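February 17, 2024
By Orest Kobzar

Tultier Bench Top, Beech

Solid beech work surface for fixed or height-adjustable frames. Supplied sanded and oiled on all faces. Screw holes are not predrilled. Maximum evenly spread load is 233 kg when fitted to the Rumeck steel frame, sold separately. 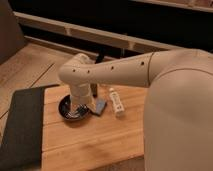

Care and fitting

Wipe with a damp cloth and dry at once. Re-oil every 3 months in the first year. Leave slots in the brackets free so the wood can move across its width.

Order code: 2438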